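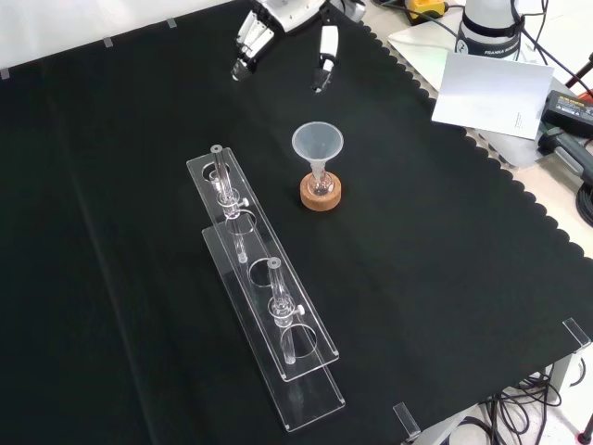

Open Day at the Kiltow Lab: Your Questions

Thank you so much for all the notes and calls since we put the word out! We've tried to gather the things people ask most, and if yours isn't among them, do write to the front desk and we'll add it.

When is it, and do I need a ticket?
The open day is 17 September 2024, and it's free. You do need to reserve a place, though, as the building can only hold 200 visitors over the day and the morning slots always seem to go first. If you miss out, we're planning a smaller evening in October, so please don't be too disappointed.

What will I get to see?
Mostly the Terker bench, which is our robot arm working with ordinary chemistry glassware - a flask in a cork ring stand, a plastic funnel, and a clear rack with glass tubes standing in it. The arm is a Franka with a two-finger gripper, and the people who work with it will be right there to talk you through what it's being asked to do. After that you can wander over to the Magyar room, where we have posters, old grippers you can hold, and coffee.

Are there any chemicals involved?
None at all. The demonstrations are about handling, and the most exciting liquid you'll meet all day is tap water.

How long does a demonstration last?
Plan on almost 51 minutes with the questions at the end, and there always are questions! Sessions start on the hour. You're welcome to slip out early if small legs get restless.

Will the robot ever drop something?
It may well, and we'd be fibbing if we promised otherwise. Glass is slippery and see-through, and that makes it hard work for a robot. The arm moves slowly, visitors stay behind the line on the floor, and we keep a dustpan handy.

Why is the table covered in black cloth?
Clear glass shows up better against something dark, and that goes for visitors as much as for cameras. It also gives things a slightly softer place to land.

Can I drive the arm myself?
Not on the Terker bench, I'm afraid, but there's a practice arm in the Magyar room with foam blocks to stack. Children need to be at least 3 to join in there, with a grown-up beside them.

May I take pictures?
Please do, only without flash, as it bounces off the glass and dazzles everyone in the front row.

How do I find you, and where can I park?
Come in by the Trarkunico gate and follow the green signs around to the back. There's parking along the fence, and the side door has a ramp - ring the bell if it's shut and one of us will come down and let you in.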